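3.2 Why we picked tic-tac-toe

I wanted a game our grown-up players had already worn out as kids, so I could look at boredom by itself. We ran 165 people through the Wakthorpe sessions in January, and almost 100 of them told me they hadn't played in years.

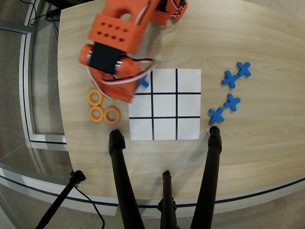

Figure 2a. The blank grid, printed on white paper.

Opening moves were the fun part! Most folks grabbed the center (I do too), but the bored ones drifted to the corners.
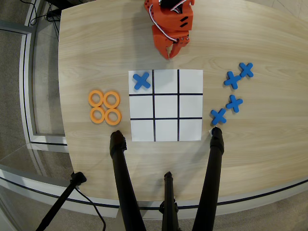

Figure 2b. A corner opening, with a blue X at top left.

I scored each opening on the Fehr scale, which runs up to 5, and then I asked people how sleepy they felt.

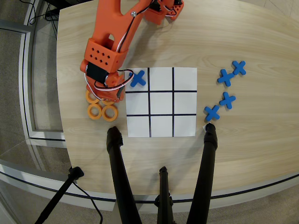 Sleepy players opened faster, and they also complained less, which I didn't expect.

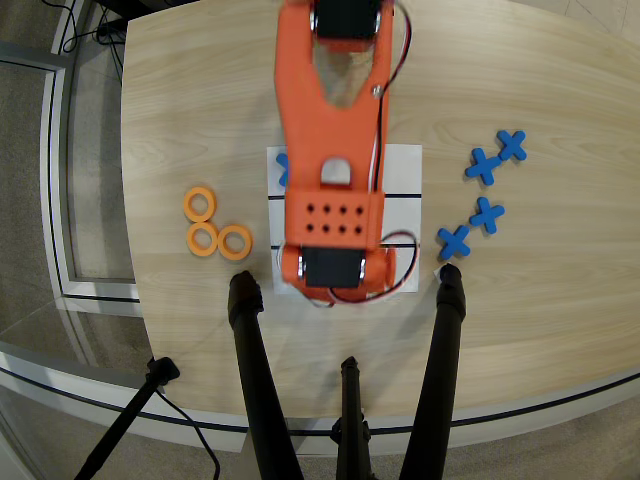 Boredom is slippery to measure, so I kept the room plain. A pale, stripy wooden tabletop gives people very little to stare at, and I'd pick one again.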